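Home | News | Features | Food | Gardens | Subscribe

The robots next door

Print this article | E-mail this article

By Bianca Lungu

I should confess up front that I went to the Fluketti open day for the sausage sizzle. My neighbour Veronica Coman had a spare ticket, it was a grey August morning, and I've driven past that big shed on Ardeleanu Road for years without having a clue what went on inside (I'd always assumed kitchens). So off we went, in two coats each, and parked on the nature strip with everyone else.

Inside it's all concrete floor and fan heaters and people in lanyards. You get a sticker with your first name on it and a map drawn by someone who clearly knows the building too well to draw it for strangers. We got lost between the tea urn and the loos, ended up in a storeroom, and were rescued by Relu Nedelcu, who runs the workshop and talks at the speed of a race caller. He took one look at our map, laughed, and said he'd walk us round himself.

The bit everyone had come for is called Fistenus, down the far end. It's a project to get pairs of robot arms doing fiddly little jobs on a tabletop, the sort of thing you or I do while thinking about dinner. Picking up a battery. Moving a roll of tape. Relu reckons people are always disappointed at first because they've come wanting a robot that does backflips, and then they stand there for half an hour and he can't get rid of them. 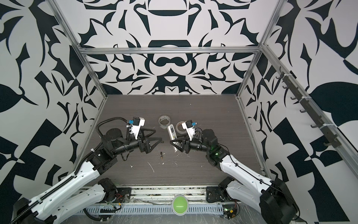

That was me, I'm afraid. Veronica went off for a cuppa and came back and I hadn't budged. There's something so absorbing about watching a machine line itself up on a thing and have a go at it. You find yourself leaning. A little boy next to me was whispering "go on, go on" under his breath, and his dad was doing exactly the same thing, only louder!

Domnica Neagu was on duty at the barrier, fielding the questions, and she had the patience of a saint. Will it take my job? (She asked the bloke what his job was. Roof tiler. She told him to relax.) Can it do the ironing? Cloth is dreadful, she said, because it never sits the same way twice, and she'd sooner give it a hard object any day of the week. Does it get tired? No, but the people looking after it do, and the joints want checking every morning before anyone's allowed to start.

What surprised me was how much of the work is plain repetition. They log every attempt, the good ones and the shockers, and by the time we visited the tally on the whiteboard stood at 3,472. Domnica said the first 2,000 were mostly a lesson in humility. One week they had a lovely run going and then somebody swapped a lamp, and the whole thing went to pieces until they'd swapped it back.

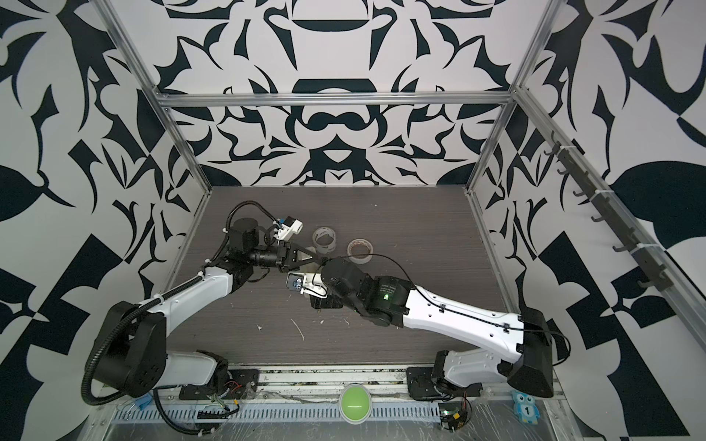 Corina Mihăilă is the engineer who set up the Fistenus benches, and she's much funnier than you'd expect from someone who'd been on her feet since six. I wanted to know about the walls, naturally. I'd been expecting hospital white, and instead you've got these great curling black-and-white leaves and scrolls on three sides, like the wallpaper in a very posh restaurant toilet. I told her so and she wrote it down. Then I asked about the cameras and she held up her own hand, tapped the top of her wrist, and said to imagine having an eye there. I tried it with my sausage in bread. It's harder than it sounds.

She let a few of us stay back after the eleven o'clock demo to ask the nosy questions. Fluketti has 49 people on the books these days, and 30 of them live close enough to ride to work, which explains the bike racks. The arms talk to a program called Ovside that the team wrote themselves and grumble about constantly. Corina's ambition for the year is very modest: she'd like the pair of arms to pass something small between them and have it be so boring that visitors wander off.

I can't see it happening. When we finally left, the roof tiler was still at the barrier with his arms folded, giving Domnica his opinion on grip strength, and there was a queue behind him.

The sausages, for the record, were very good, though they'd run out of onion by midday. The next open day is planned for the autumn and you'll need to put your name down at the front office. Wear something warm and ignore the map.

Print this article | E-mail this article

Back to Features | Next story | Top of page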